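Plate rack

A plate rack is a household stand that holds plates on edge, separated by bars, pegs or slots, so that they may drain, dry or simply wait. It is found beside sinks, inside cupboards and, in homes with ambitions, on the wall. 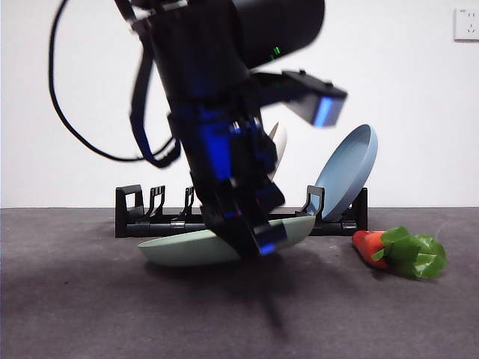
The name covers at least two objects that their owners seldom distinguish. The draining rack stands over a tray or a sink and is meant to be emptied. The storage rack lives on a shelf and is meant to be filled. In most kitchens the first becomes the second within a month of purchase, and the cupboard is given over to jars.

Form

The usual rack is a base with a row of uprights. Plates lean against these at a slight angle, which lets water run off the face and gathers it at the lower rim, where it sits for longer than anyone would like. Wire, wood, bamboo and plastic are all common. Wire is light and marks easily; wood is handsome and goes black at the feet.

Spacing is the chief matter of dispute. A gap of 20 mm suits a flat dinner plate but will not admit a pasta bowl, and a gap that admits a pasta bowl lets a side plate fall over. Makers have tried to settle this with removable pegs, which are then removed and lost. The Hadeck pattern, with wide slots at one end and narrow at the other, is generally thought the best compromise -- provided the household agrees which end is which.

Oval plates cause particular trouble. Stood on the short end they are tall and top-heavy; laid on the long side they take up the room of a neighbour. Coupe shapes, which have no flat rim, tend to roll forward until they meet something.

Wall racks

The open wall rack, hung above the sink so that it drips where it should, was sold in numbers by the firm of Mostard, whose largest model held up to 105 plates. Few kitchens owned so many. The catalogue advised fixing it to a sound wall and said nothing further on the subject. The smaller Rainer rack, 700 mm wide, fitted over a standard sink and is still copied, usually without the brass hooks for cups.

Use

Plates are loaded from the back or from one end, largest first, all facing the same way. This is the theory. Veronika Illés, in her short study of domestic drying, The Wet Side of the Kitchen, observed that the second person to wash up almost always reverses the direction of the first, and that neither will mention it.

A plate should be lowered in by the rim and let go only once its foot has found the slot. Glazed stoneware chips most often at this point, generally on the upright and not on the plate beside it. Rubber-tipped pegs help until the tips come off.

See also

Cutlery drainer
Dish drying cupboard
Doken tray
Draining board
Tea towel

Contact the editors | Copyright and reuse | Back to top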